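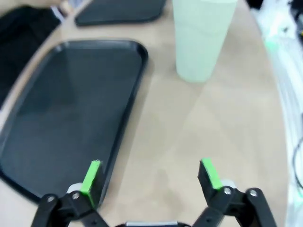
Home | Issues | Articles | Language in Use | Contact

Tagged: everyday words, naming, household talk

4. What people call the things they drink from

4.1 Background to the naming task

The recordings discussed in Section 3 gave us a great deal of kitchen talk, and one of the happiest surprises in them was how often people disagreed about the plainest nouns. A speaker would ask for "the beaker", somebody else would hand over a "cup", and the tea would be poured with no sign that a word had been swapped. We wanted to know how far that easy swapping goes. Do speakers in Tostham share one set of words with soft edges, or do they keep several small sets, one for each household, and translate between them as they talk?

Earlier work in our group, mostly by Malte Rieger, had looked at words for cooking pans. Pans turned out to be fairly orderly: a lid and a long handle settled most cases. Drinking vessels are far messier, and (for us at least) far more fun. The handle matters, but so do the thickness of the wall, what is usually drunk from the thing, who drinks from it, and whether it belongs to a set.

4.2 Method

We invited 73 adults from Tostham to take part, all of whom had lived in the town since childhood. Each was shown 30 vessels one at a time and asked a single question: what would you call this if you wanted somebody in the next room to bring it to you? We chose that wording with care. In a pilot run in April we had simply asked "What is this?", and people became terribly formal. They gave us "drinking receptacle" and "item of crockery", words which none of them had used in hours of recorded talk. Asking them to imagine fetching and carrying brought the ordinary words straight back.

Answers were typed by the interviewer into Satum, the transcription program we had used for the recordings, so that the two bodies of material could be searched together. We kept every answer as it was first spoken, including changes of mind. If a person said "mug - no, cup", we stored both words and marked the second as preferred. Those small repairs proved to be some of the best evidence we have.

After the naming round, each person was given a stack of cards with the words on them and asked to sort the vessels under the cards in any way they liked. There was no time limit. Several people asked for blank cards so they could add a word of their own, and we were delighted to supply them.

4.3 Words at the centre and words at the edge

Some vessels produced almost no argument. A thick-walled vessel with a large handle was a "mug", and a thin one on a saucer was a "cup" or "teacup". We call these central items. The interesting behaviour begins as one moves away from them. Take off the handle and "mug" all but vanishes. Speakers then divide between "cup", "beaker" and "tumbler", and the choice depends strongly on what they believe the thing is made of. "Tumbler" leans towards glass. "Beaker" leans towards plastic, and carries with it a strong flavour of picnics, camping and small children.

A pouring feature at the rim adds a further pull. Even a slight one is enough to bring "jug" into play, although plenty of speakers resist it. Plastic vessels of the kind in Figure 4, with a wide round rim and a small spout or tab at one side, sit just where three or four words meet.

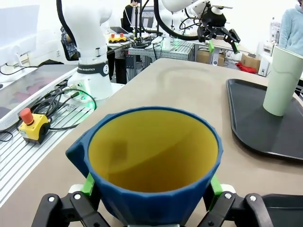 What decides the matter for many speakers is the imagined use. One woman put it beautifully: "If I'm drinking it's a cup, if you're getting some it's a jug." She sorted the same vessel under both cards and saw no difficulty in doing so, and we see none either. It would be a mistake to treat her answer as confused. She has a clear rule, it refers to what people are doing, and she applied it to every doubtful item we gave her.

Colour, which we had expected to play no part, does turn up in the answers, though in a different role. Speakers seldom use it to choose the noun. They use it to rescue a noun that is too vague to do its job. "The blue cup" works perfectly well in a kitchen where the listener might otherwise wonder between several cups, and a speaker who has colour to lean on can afford a broad word. Vessels with one colour outside and another inside brought out a charming split: most speakers went by the outside, but those who pictured the thing on a low table, seen from above, were happy to go by the inside.

4.4 Household words

We also collected words that belong to a single family. These do not appear in Kramer, the dialect word list against which we checked our material, and in most cases the speaker knew perfectly well that outsiders would not follow them. One family had "a lotis" for any plain cup without a handle, after Lotis, the shop in the high street where the first of them was bought. The word had outlived the cup. It had even grown a plural, "lotises", and a verb for drinking a very small amount.

Such words are easy to dismiss as private jokes, but they behave like the rest of the vocabulary. They have central items and doubtful ones. They compete with neighbouring words, and they can be stretched. When the family members were interviewed separately they agreed closely on what a lotis was, more closely than the wider group agreed on "beaker". Shared daily use seems to be a wonderful sharpener of meaning.

4.5 Limits of the task

A fetching question favours short words, and it may have hidden some of the finer terms that people use when buying, washing or packing away. The interviewer was the same person throughout, which kept the wording steady but may also have nudged people towards her own speech; she is a "mug" speaker by upbringing. We tried to guard against this by asking her never to name a vessel first. Finally, all the sessions took place indoors in the daytime, and several people told us that their words change out of doors. "It's a beaker in the garden," one man said, of the item he had just called a cup. We return to his remark in Section 5, where the picnic recordings are compared with those made at home.

Shares 100 | Comments 30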